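Pondale's tool library will stay open until 9 p.m. through the end of May, giving residents three more hours in the evening to borrow a hedge trimmer they will return in October.

The extension follows a spring in which loans passed 2875, a record for the Dirnesari Street branch and a surprise to the town council, which had penciled the place in for closure and a modest parking lot. The parking lot has been postponed. Nobody on the council could be found who remembered proposing it.

Demand is strongest for pressure washers, of which the library owns 2, and weakest for bow saws, of which it owns 54. The bow saws came in a single donation from the Kontogiannis hardware store when it shut its doors, and were accepted before anyone had looked in the truck. 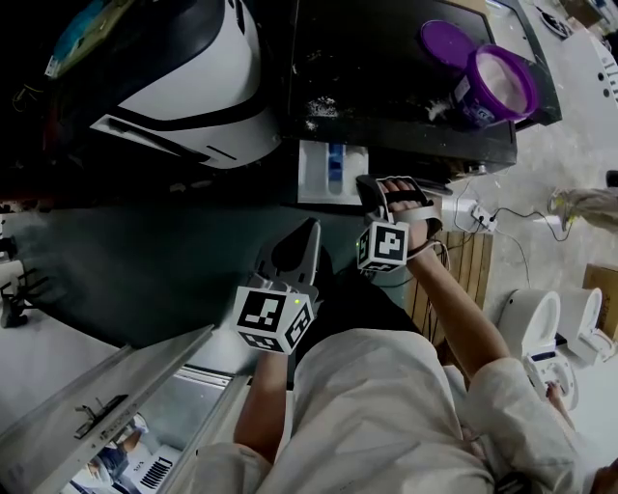
Savvas Manolakis, who runs the branch, said the late hours would mostly help people who work days. "They used to come in at five to six, out of breath, wanting a tile cutter and a lesson," he said. "Now they can come in at five to nine."

Membership stays at $20 a year. Late fees, long treated in Pondale as a kind of rumor, will be enforced starting next month. The longest overdue item is a Poseo floor sander, now 599 days late. Manolakis said he knows which house it is in and has admired the floors.

Bow saws may be kept as long as the borrower likes.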